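Erst das Geld, dann die Arbeit?
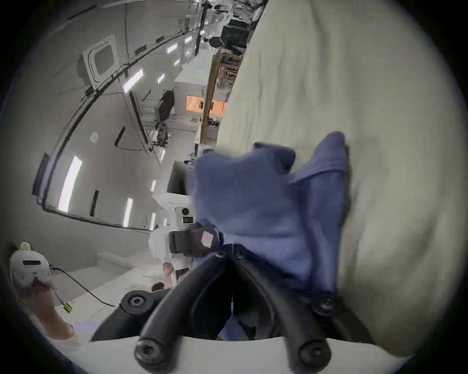
Blaues Tuch im Greifer.

Mittwoch, 24. Februar

Zum zweiten Mal in diesem Monat hat der Gemeinderat von Indavholm seine Sitzung nach einer Viertelstunde beendet. 16 Mitglieder standen auf, nahmen ihre Mappen und gingen. Die Begründung kennt inzwischen jeder im Ort: Solange der Ortsteilfonds nicht ausgezahlt wird, stimmt die Mehrheit über gar nichts mehr ab. Über keinen Bebauungsplan, keine Buslinie und auch nicht über die Schulkantine, um die es an dem Abend eigentlich gehen sollte.

Ich saß auf der Besucherbank und habe mich geärgert, vor allem über den Applaus.

Zur Erinnerung, wie der Fonds funktioniert. Jedes Ratsmitglied darf für seinen Ortsteil kleinere Vorhaben vorschlagen, die Verwaltung prüft, der Kreis überweist. So steht es in der Satzung. In der Praxis hat Raimo Pesonen im letzten Jahr einen Bootssteg bekommen, der ihm offenbar sehr am Herzen lag, und Flivwood, der größte Ortsteil von allen, eine Bushaltestelle ohne Dach. Wer da nach welchem Maßstab geprüft hat, konnte mir bisher keiner sagen. Ich habe schriftlich nachgefragt, zweimal. Beim ersten Mal kam eine Eingangsbestätigung, beim zweiten Mal nicht einmal die.

Pesonen sagt, die Bürger warteten auf ihr Geld. Das mag sein. Mir fällt nur auf, dass in seiner Rede das Wort »mein« ziemlich oft vorkam. Mein Ortsteil, mein Projekt, meine Leute. Es ist aber Steuergeld, und im April wird gewählt. Wer kurz vorher noch ein paar Bänder durchschneiden kann, hat es leichter. Vielleicht tue ich ihm Unrecht. Dann soll er die Liste der beantragten Vorhaben offenlegen, das kostet ihn einen Abend am Schreibtisch.

Die Gegenseite überzeugt mich allerdings auch nicht. Raili Aaltonen von der Kreisverwaltung redet seit Wochen von einer »technischen Verzögerung«. Welche Technik, bitte? Eine Überweisung ist kein Brückenbau. Wenn der Kreis den Fonds für rechtlich bedenklich hält, wie man auf den Fluren hört, dann soll er das laut sagen und begründen. Geld zurückhalten und dazu freundlich schweigen ist eben auch eine Art, Politik zu machen, und keine besonders mutige.

Venla Kokkonen ist als eine von vier Abgeordneten sitzen geblieben. Beschlussfähig war die Runde damit natürlich nicht. Ihr Vorschlag, die Kantine vorzuziehen und über den Fonds gesondert zu streiten, ging im Stühlerücken unter. Ich bin selten ihrer Meinung, in der Wasserfrage lag sie meiner Ansicht nach völlig daneben, aber hier hat sie recht. Für das Essen von 680 Schulkindern muss ein neuer Vertrag her, und daran hat kein Kind irgendeine Schuld.

Was mich noch stört: Das Sitzungsgeld wird trotzdem gezahlt. Anwesend ist, wer die Liste unterschrieben hat, und unterschrieben wird am Anfang. Ich habe Santeri Heinonen gefragt, ob er auf seines verzichtet. Er meinte, die Frage sei populistisch. Kann sein. Eine Antwort war es jedenfalls nicht.

Nächste Woche soll es einen neuen Anlauf geben, diesmal angeblich mit Vermittlung. Wer vermittelt, steht nicht in der Einladung, die Tagesordnung fehlt auch noch. Ich gehe wieder hin und nehme mir etwas zu lesen mit.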